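Progress report, November
Gritberg figure line
Prepared for Trivstead by Arash Mohammadi

Thank you again for your patience with us over the fall, and for the kind note that came with the second payment. It went up on the wall by the paint bench, where everybody can see it.

The big news is that all four sculpts in the Gritberg line are now approved. Fjeld, the mountain guide, gave us the most trouble – his hood kept catching on the shoulder joint, and we went through more versions of that neck than I care to admit. He turns his head nicely now. Eter is still everyone's favorite, and her removable cloak made it through the last round of pull tests without a torn seam.

Preorders stand at 1,548, with nearly 80 percent of those for the full set, so I feel a good deal easier about the tooling bill than I did when we last talked.

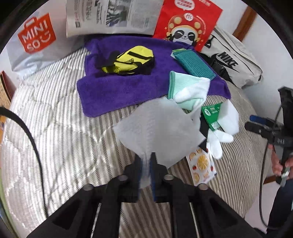 Packaging is the one piece running behind. The card backs came back too dark, and the new proofs will add 20 days to the schedule. I'd still like to ship in spring, and I'll write as soon as the printer gives me a firm date.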